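Call for Participants: Study Season and Finds Workshop, Flarnotik Hill Project

Published 2026-01-05

The Flarnotik Hill Project is looking for participants for its next study season. We will not dig this year. The whole season is given to the material which came out of the ground in the last two campaigns, and which is now stored in the project house in Tollville. We have places for nine participants. Students, recent graduates and people who work in small museums are all welcome to apply, and also amateurs, if they can show some experience with old objects or with drawing.

The season takes place in October and lasts 20 working days. Please read the complete text before you write to us. Many of the questions we received last year were already answered in the call.

About the site

Flarnotik Hill is a low settlement mound with a cemetery on its southern slope. The settlement was inhabited for a long time, with at least two interruptions, and the cemetery belongs mostly to the later part of this history. The first trenches were opened on the top of the mound, where we expected a public building. We found instead a group of storage rooms, with large jars still standing in their places, and a narrow street between them. The cemetery was found later, when a farm track was made wider and the edge of a stone-lined grave became visible.

Until now we have recorded 208 graves. Most of them are simple, with one or two vessels near the head of the dead person. A smaller group has beads, pins and small clay figures of animals. We do not yet understand why the figures are found only in the western rows, and this is one of the subjects on which we hope to make progress in October. It is possible that the western rows are older. It is also possible that a different group of families used them. The pottery should help us to decide, but it must first be drawn and compared.

What the work is

The main task is the registration of small finds and complete vessels. There are 965 objects on the waiting list. Each of them has a bag number and a short note from the field, but no proper description, no drawing and no final photograph. The field notes are of very different quality. Some of them were written at the end of a hot day, and one can see it in the handwriting.

Participants will work in pairs. Each pair receives one crate at a time and is responsible for it until it goes back on the shelf. The steps are always the same:

1. Check the bags against the crate list and report any missing or double numbers before opening anything.

2. Clean the object with a soft brush. Water is used only for pottery, and only after the supervisor has looked at the surface. Painted pieces and anything made of metal go directly to the conservator.

3. Measure, weigh and describe the object on the paper form. We keep the paper form because the electricity in the house is not always reliable. The data go into the Astik database in the afternoon.

4. Put each object on a clean and level table for its photograph, with the scale and the number card beside it, and take the number card away only after the second picture has been checked. 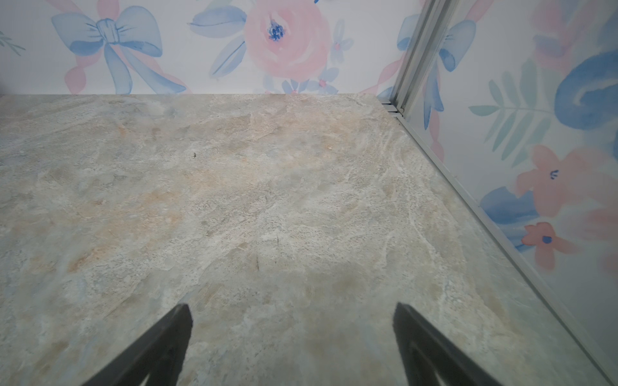 5. Draw the object in pencil at full size. Vessels are drawn with the profile on the left side and the outside view on the right side. If you learned it the other way, you will get used to ours in a few days.

6. Repack the object in new material, write the new label with the permanent pen, and sign the crate list.

The pairs change after each week, so that everybody works with different people and with different kinds of finds. A participant who has a special interest, for example in beads or in stone tools, can ask for such crates. We try to make this possible, but we cannot promise it.

The workshop program

In the mornings we work. On three afternoons per week there is teaching, which is included in the participation. The sessions are small and take place at the same tables, with objects from the site. The program is planned as follows:

Reading a profile: how to find the correct angle and diameter of a rim when only a small piece of it is preserved.

Clay and temper: what can be seen with a hand lens on a fresh break, and what cannot be seen without a laboratory.

Beads: materials, drilling from one side or from two sides, and how to record the order of a necklace when the string is gone.

From field note to catalog entry: how to write a description which another person can use without having the object in the hand.

Storage: boxes, humidity, insects, and the problem of old newspaper as packing material.

There is also one free topic. The group will choose it together in the first week. Last time the participants asked for a session about forged antiquities, and it became a very long evening.

One day in the middle of the season is kept for a visit to the site itself. We go on foot from the road, which takes less than an hour. Please bring shoes that you would trust on loose stones. The trenches are covered with soil for protection, so you will see mostly the shape of the mound, the line of the cemetery and the view over the Macapagal valley. We still find this day very useful. After two weeks with the crates, it is good to know from which slope they came.

Who we are looking for

You should be at least 18 years old when the season begins. You should be able to sit and concentrate on small things for several hours, and to write clearly by hand. Good English is necessary, perfect English is not. For most of the team it is the second or third language, and we are patient with each other.

Experience in drawing is an advantage, but we have trained people who had never drawn a pot before. Experience with databases is also welcome. What we need most is a person who will stop and ask when a number does not agree, and who does not correct it silently. A wrong number in the register can cost us several days later.

We would be especially happy to receive applications from:

students of archaeology, conservation or museum studies in any year
technical illustrators who would like to work with ceramic material
employees of local and regional museums who take care of archaeological collections without having been trained for it

Working hours and house rules

Work begins at seven in the morning and ends at one. The teaching sessions are from four to six. The time between is free, and most people sleep. There is no work on Sundays.

The project house has shared bedrooms for two or three persons, two bathrooms, a kitchen and a covered yard. Lunch is cooked for us from Monday to Saturday. Breakfast and dinner are prepared by the group according to a list. Vegetarian food is no problem. If you have a serious allergy, please write it in your application, and we will speak about it with the cook before you arrive.

No food or drink is allowed in the workroom, also not water in closed bottles. Objects do not leave the workroom for any reason. Photographs of unpublished finds may not be put on social media. We ask every participant to sign a short agreement on this point, because the objects belong to the regional museum and the first publication is part of our permit.

Costs

There is no participation fee. The project pays for accommodation in the house, for lunch, for all working materials and for the transport on the day of the site visit. Participants pay their own travel to Tollville, their health and accident insurance, and a small weekly sum for the shared kitchen. We will tell you the exact sum when we confirm your place, as it depends on the prices in the market.

We can support two participants with a travel grant. If you would like to be considered, add one paragraph to your letter in which you explain your situation. It will be read only by the two persons who decide about the grants, and it has no influence on the selection.

We do not pay a salary. Every participant who stays for the full season receives a certificate with the number of hours and a description of the tasks. Some universities accept it as practical training, but you must ask your own department. The illustrators whose drawings are used in the final catalog will be named on the plates.

How to apply

Please send us one document with the following parts:

a letter of not more than one page, in which you tell us why you want to take part and what you would like to learn
a short curriculum vitae
the name and contact of one person who knows your work
two examples of your drawing, if you have them (they can be of any subject, and pencil sketches are fine)

We do not need copies of diplomas at this stage. Please do not send original drawings by post.

Applications should be addressed to Zofia Pawłowska, finds supervisor, through the contact form on the project page. Write "Study season" and your family name in the subject line. You will receive a confirmation within one week. If you do not receive it, please write again, as the form sometimes refuses large attachments without telling the sender.

We will read applications as they arrive until all the places are given. Candidates on the short list will be invited to a conversation by video, which takes half an hour. It is not an examination. We will show you a few forms and drawings from earlier seasons and talk about them, and you can ask us anything about the work and the house.

Questions about access

The workroom is on the ground floor and has no steps. The bedrooms are on the upper floor, but one room downstairs can be prepared if we know it early enough. The path to the site is not suitable for wheelchairs. If you would like to take part and you are not sure if the conditions are right for you, please contact us before you apply, and we will describe the rooms in detail.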